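Windov Winter Tour - Frequently Asked Questions

When do tickets go on sale?
Presale opens 03/04/2025 for mailing list members. General sale starts the next morning.

How many can I buy?
Up to 12 per order.
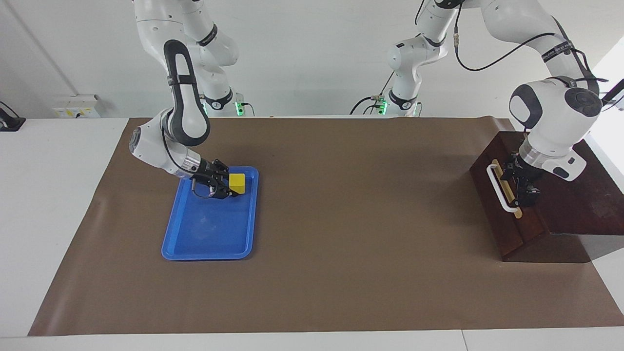
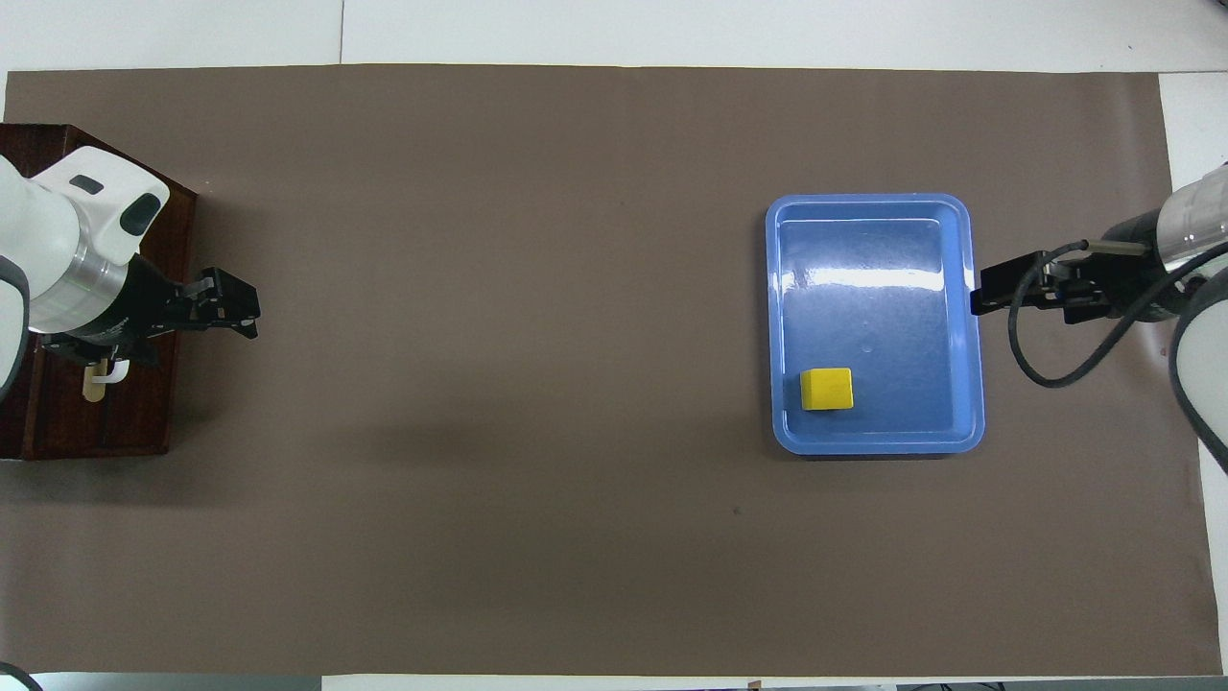

Brown paper over the tabletop, two views

Is there an age limit?
Odano Hall is 18 and over. The Loridwood shows in December are all ages - under 12s need an adult.

Who is opening?
Lambrakis, on all dates except the last 2.

Can I get a refund?
Only if a show is canceled or moved. Refunds go back to the card you used.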